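Sidar Work Surfaces Programme
Progress report to Tavent, second period
February 28, 2026

1. Work completed

The white tabletops ordered in November have been fitted at the Zhuravel site. The finish is matte, as set out in the specification. Gloss samples were rejected at the first stage on account of reflected light from the overhead fittings. Each top was checked for level after fitting and again after one week under load. Two needed packing at the rear left foot. No top has been returned to the supplier.

Lighting was adjusted once the tops were in place. The target at the surface was 900 lux. Readings were taken at the four corners and the centre of each table, 133 readings in all including repeats. The left side of most tables reads slightly lower than the right. This is within tolerance and no further change is planned.
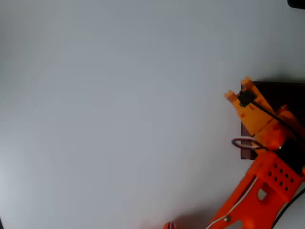 Dark square boards are in use as the standard item for the placement work. They lie flat, and the dark face stands out well against the white top, which was the main reason for choosing this pairing over the grey tops used in the first period. Shadows at the board edge remain soft under the present lighting. The boards are stored flat between sessions, as two from the first batch had bowed when kept upright.

2. Cleaning and wear

Tops are wiped down at the end of each session with a damp cloth and dried. Solvent cleaners have been withdrawn following a trial on an offcut, where a shiny patch appeared after almost 200 passes. The same trial with water and mild soap was taken to 2000 passes with no visible change. The cleaning sheet has been reissued.

3. Spending

Tabletops and fitting came in under the agreed figure. Lighting went over, owing to a second visit by the electrician. The two balance out and no transfer between budget lines is requested. The Todex invoice for storage racks is still outstanding and will fall in the next period.

4. Next period

Fit the storage racks. Repeat the light readings with the blinds open and closed. Replace the bowed boards. Confirm with Tavent whether the remaining grey tops are to be kept as spares or disposed of.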